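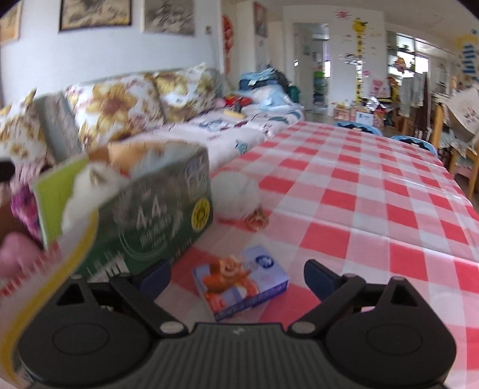 Gift sorting on the checkered cloth, with the big green carton filling up.

December is here and the Wosetti gift drive is well and truly underway! If you've walked past the hall kitchen any time after 4 pm you'll have heard the tape guns going, and you may have been handed a pair of scissors before you got your coat off.

The target this year is 4,000 gifts, and as this newsletter goes out we're sitting on 3,857. So close! Meinrad Marti has been keeping the tally on the back of the pantry door and says the last stretch usually comes in a rush, mostly books and socks. We'd love a few more things for the 12 to 14 age group, who always get a bit forgotten between the soft toys and the grown-up hampers. Card games, good pens, craft kits and colourful beanies all go down well.

A word on packing, as we've had lots of new faces (hooray). Big, soft things go into the carton first and small boxes wait on the table until the end, when they can be tucked into the gaps. Please leave small boxes flat, with the top facing up, so whoever is writing labels can read them without picking everything up. And do reuse old cartons! Any grocery or appliance box is fine if the bottom is sound, whatever is printed on the side.

Cartons for Clirnard leave first, then the ones for Vodora, so check the list by the kettle before you start a new one. We still need 3 people with station wagons for the Clirnard run. Put your name down at the front desk, and bring a blanket for the back seat if you have one.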